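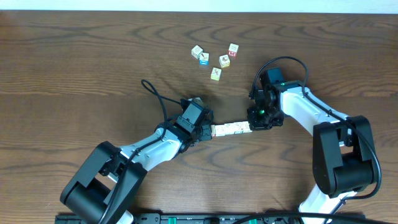
3.2 Upkeep of the Orkarley cell

Maintenance of the bimanual cell at Brevstead took more of our attention than the learning algorithm did, a proportion we suspect is common and seldom published. Both arms are zeroed each Thursday against a printed jig, and the wrist screws are checked every 400 episodes, a figure arrived at by having once waited longer. Our preferred test of alignment is the four-block carry (Figure 2), in which the two grippers hold a row of letter blocks end to end between them. Any disagreement between the arms about where the middle of the table lies is reported promptly by the inner blocks, which fall out.

Of the 1,183 carries logged under the Palma controller, 88 ended this way. We had blamed the policy, at some length and in an earlier draft, before tracing most of the failures to cable drag. The cables are now left to arch high over each arm, at a modest cost to the cell's appearance. Servo horns are replaced in pairs at 2,000 episodes; the Stokora log records when this was done and, in the comments field, the operator's feelings on the matter.

Figure 2. The four-block carry. The row is clamped at its left and right ends only; the loose blocks behind it take no part in the test.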